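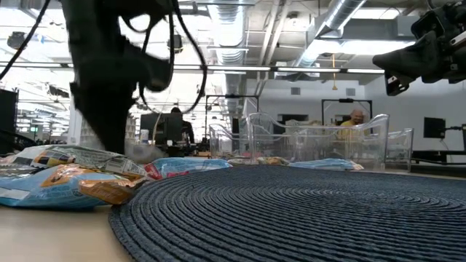
Snack sorting table, both arms, clear bins at the back.

Isard cell: inspection after left arm fault
Filled in for: Pluline, Unit 16
Task: wrapped snacks from table to clear bins
Month: July
Result: return to use with conditions, see end

What went wrong
During a sorting run the left arm stopped part way through a lift and the gripper would not open on command. The controller showed a lost signal from the gripper. The operator pressed the emergency stop, both arms held position and nobody was hurt. On restart the gripper opened on its own before it was told to and dropped the bar. The second event is the one we treat as the safety matter.

1. Emergency stop
Pass. Tested with each arm moving separately, then both together. All three stops were clean. The button label is worn and should be replaced.

2. Cable loops on the arms
Fail at first check, pass after work. The left gripper plug had worked loose where the cable loop pulls on it at full reach. It could be moved by hand with the arm parked. Plug reseated and a strain clip fitted. The loop has to stay slack enough for the wrist to turn, so please do not tie it tighter to the forearm.
Comment from operator: the same plug was pushed back in last month and not written down. Any loose plug goes in the log, even if it takes a second to fix.

3. Gripper fingers
Pass. No cracks, and the fixing screws were tight on both arms. Opened and closed 20 times on each side with a bar in place. No missed commands after the plug was reseated.
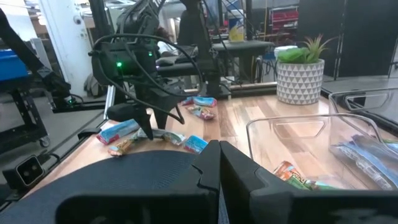

4. Restart behaviour
Fail. With the signal cut and restored, the left gripper opens by default. The Vuorinen controller has a setting to hold the last position and it was switched off. Now switched on for both arms and tested again. The gripper held each time.
Comment: a snack bar falling on a table does no harm. The same fault with a hand under the gripper, or with something heavier in it, would be different. Check this setting after every software update.

5. Arm mounts
Pass. Bolts checked with the torque wrench. One on the right side needed a small turn. Marked with paint pen so that any movement shows.

6. Table and bins
Pass with comment. Bars lying under the forearm are hard to see from the operator's desk. During the fault the operator started to reach in for one while the arm was only paused. Pause does not count as stopped. Press the emergency stop before putting a hand over the table, whether the bar is under an arm, beside the mat or already in a bin.

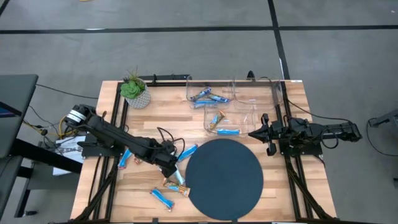 The same goes for moving the bins or straightening the mat. If a bin has been shifted, put it back in its place before the stop is released and run the first pick at low speed.

7. Cables on the floor
Pass with comment. No damage found to the covers. Bukex to quote for floor covers on the walking side. Until then, step round them and keep chair wheels off.

Conditions for return to use
Low speed only for the first 20 runs, one person at the stop button throughout.
Left gripper plug checked by hand at the start of each shift.
Worn button label replaced.
Next inspection in 2 weeks, or sooner if the lost signal message comes back.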